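Lalldale Repair Room Newsletter
June issue

Storing padded jackets for the summer

The textile bench took in 846 garments over the past year, and quilted jackets made up the largest single group. Most of the damage was done in storage. Flattened fill, bent zipper teeth and set-in creases at the elbow all come from a jacket being put away in April and not looked at until October. The procedure below is the one we use at the bench before a jacket goes on the shelf.

Wash or wipe first, according to the care label. Body oil at the collar and cuffs darkens over a warm summer and is harder to remove in the fall. Tumble on low until the fill is dry all the way through. A jacket that feels dry on the outside can still hold moisture along the stitch lines, where the padding is compressed. Pinch each seam between two fingers. If it feels cooler than the panel beside it, run another 20 minutes.

Lay the jacket face up on a bed or a large table, collar toward the head end. Smooth the front panels outward from the zipper with the flat of the hand. Do not press down. Small puckers along the stitching are normal for quilted fabric and should be left alone.

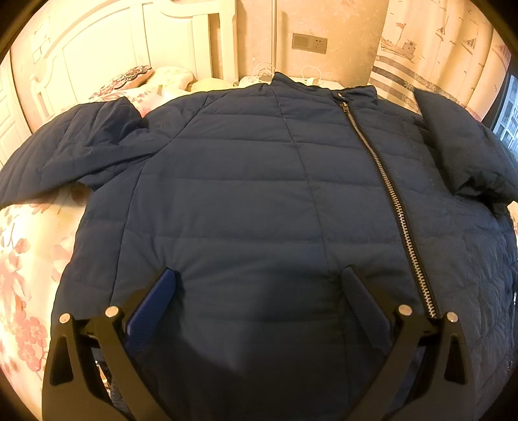

Navy quilted jacket laid out front side up, with a metal zipper.

Check the zipper next. Metal teeth should be brushed with a dry toothbrush and run once with a plain wax stick. Corkero sells a small one that fits in a sewing kit, and a candle stub works too. Wipe off the surplus, as wax on the tape picks up lint. Close the zipper to the top before folding. An open zipper lets the two front panels shift against each other, and the teeth can snag the shell.

Look over the snaps, pulls and any other metal parts at the hem and pockets. Green or white deposits come off with a damp cloth. A loose snap should be reset now, while the bench is quiet.

Folding sequence:
Stand the collar up, then lay it flat without a crease.
Bring each sleeve across the front, cuff toward the opposite hip.
Fold the sides in to the width of the storage box.
Fold the hem up to the chest once. Do not roll.

Use a cotton bag or a lidded box with some clearance at the top. Vacuum bags are acceptable for synthetic fill over a short move, but we do not recommend them for a full season or for down at any time. Wiebke Voß tested a Tavska box and a Verstraete cotton bag on the bench shelf last summer and found no difference in loft after a night on a hanger. The bag takes up less room.

Jackets needing a new slider or a resewn channel can be left at the bench on Wednesday from 4 p.m. Empty the pockets and pin a note to the collar with your name and the fault. Questions about down fill go to Dolores Ambrose.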